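Flamton 양팔 로봇 키트 주방 작업 데이터 카드

1. 개요
본 문서는 Metbridge가 공급하는 Flamton 양팔 로봇 키트의 평가용 데이터 세트 Prurnum의 구성과 이용 조건을 기술한다. 대상 독자는 키트 도입을 검토하는 기관의 기술 담당자이다. 최종 개정일은 2018년 9월 27일이다.

2. 수록 범위
데이터 세트는 가정용 주방 설비에서 수행한 식기 취급 작업 1,122건으로 구성된다. 각 기록에는 머리부 카메라 영상, 관절 각도, 손가락 구동 전류가 포함된다. 작업은 한 손 파지와 양손 파지로 구분하며, 양손 파지 기록에는 좌우 손의 접촉 구간을 별도로 표기한다.
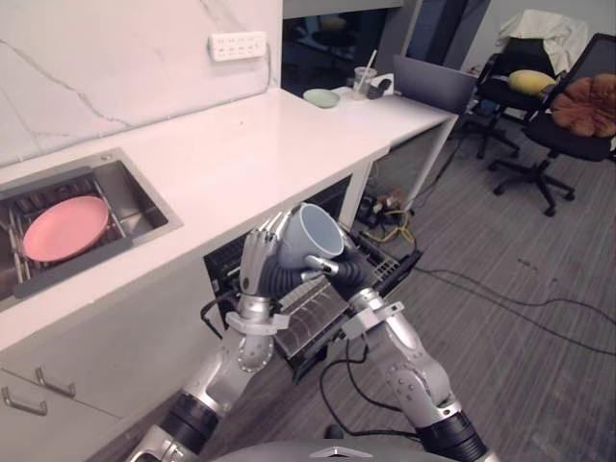
그림 1. 식기세척기 위에서의 머그잔 양손 파지

3. 파일 구성
records: 작업별 센서 기록
labels: 작업 구분 및 접촉 구간 표기
calib: 카메라 및 관절 보정값
시험용 기록 58건은 별도 폴더로 제공하며, 학습에 사용하지 않을 것을 권고한다. 시각 정보는 모든 센서에 동일한 기준을 적용하였다.

4. 설치 환경 및 시야
키트의 설치 조건은 Borbély 설치 지침서 2판을 따른다. 머리부 카메라 영상은 회전 보정을 하지 않은 원본으로 제공되므로, 이용자는 전처리 단계에서 방향을 확인하여야 한다. 그림 2에서는 주방이 옆으로 누운 방향으로 나타나며, 스테인리스 싱크대와 로봇의 두 발이 한 시야에 들어온다. 팔에서 고리 모양으로 늘어진 검은색 케이블 다발도 확인되므로, 물체 검출 시 로봇 본체와 케이블 영역에 마스크를 적용할 것을 권장한다.

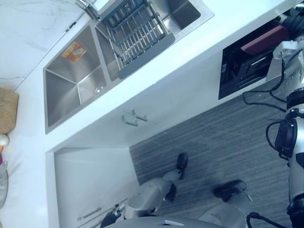

5. 제한 사항
수록 환경은 단일 주방에 한정되며, 조명 조건의 변화는 체계적으로 반영되지 않았다. 따라서 본 자료만으로 다른 설치 장소에서의 성능을 판단하여서는 아니 된다. 머리부 영상에서는 로봇의 팔과 몸체가 작업 영역의 일부를 가릴 수 있다. 그림 2와 같이 팔이 시야 오른쪽을 세로로 지나는 경우에는 관절 각도 기록을 함께 참조하여야 한다. 파지력의 절댓값은 제공하지 않으며, 구동 전류로부터 환산한 값은 참고용으로만 사용한다.

6. 이용 조건
본 자료는 키트 평가 및 비영리 연구 목적에 한하여 이용할 수 있다. 재배포 시에는 Metbridge의 사전 서면 승인을 받아야 한다. 차기 개정판은 12월에 배포할 예정이다.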